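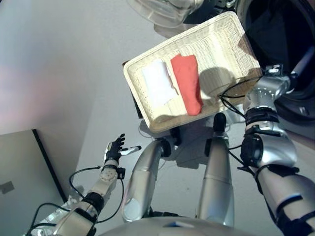
Adaeze says the napkins want to be folded in thirds both ways, like a letter, and that anything looser will creep open as soon as the basket gets carried anywhere. She wrote it in pencil across the bottom of my last page — "thirds, then thirds, then leave it alone" — so I am answering her up here where she'll see it.

August 3, 2023
Posted by the linen bench
Filed under: Workshop Notebook / Cloth & Baskets

OK, Adaeze, I tried it. You're mostly right and I'm a little annoyed!

I've been folding everything in half, half again, then flattening it with my palm, and it's fine on a shelf. In a basket it isn't so fine, as the folded edge ends up wherever it likes and the open side lifts. The red-orange cloth takes a fold really well and sits there like a little book. The white one I left loose and it shows, it has creases going across it and crumpled edges. I could iron it. I didn't want to iron it, I wanted to see what it does with hands only, because that's how it'll get folded by whoever sets out the Trelmont tables at six in the morning.

The cream wicker is growing on me. I argued for the darker one from Badik back in April and I take it back (somebody please write down that I took something back). White cloth on pale weave is quiet, and then the red-orange goes next to it and you don't need anything else. We had a green one on the list too and I'd drop it.

Spacing. Two cloths side by side at one end and the rest of the basket left open for the bread knife roll or the cards or whatever Trelmont ends up wanting in there. I first laid them out evenly with gaps between and it looked like a shop window. Pushed together is better. They prop each other a bit, too.

Things I want to check:

— whether the weave snags. I rubbed the inside of the rim with an old stocking over my hand and caught it in 2 places, both near a corner. A bit of fine sandpaper fixed one, the other needs the end of the cane tucked back in and I haven't got the patience today.

— the Datero cloth against the Sârbu cloth. Datero is the softer one and it slumps. Sârbu has more body straight out of the packet but I don't know what it'll be like after a few washes, so I've put 2 of each in a hot wash and I'll fold them tomorrow without ironing. Adaeze, don't "rescue" them from the dryer please.

— a liner. I keep going back and forth. A liner would take care of the snagging but it hides the woven bottom, and the bottom is half the reason for buying the thing.

The order sheet has us down for 741 napkins, so whatever fold we settle on has to be quick. Thirds-and-thirds takes me longer than halves at the moment, though I was also talking the whole time, so I wouldn't trust that. I'll do a proper run with the radio off.

One more on the fold: if you turn the last flap under instead of over, it stays put with no pressing at all. It makes a fatter bundle and you lose the crisp front edge — maybe good for the white, wrong for the red-orange. I've left one of each on the shelf over the sink, labeled. Have a poke at them and write underneath.

Still need: sandpaper (fine), more labels, my good scissors back.

Workshop Notebook | Contact the bench | Back to top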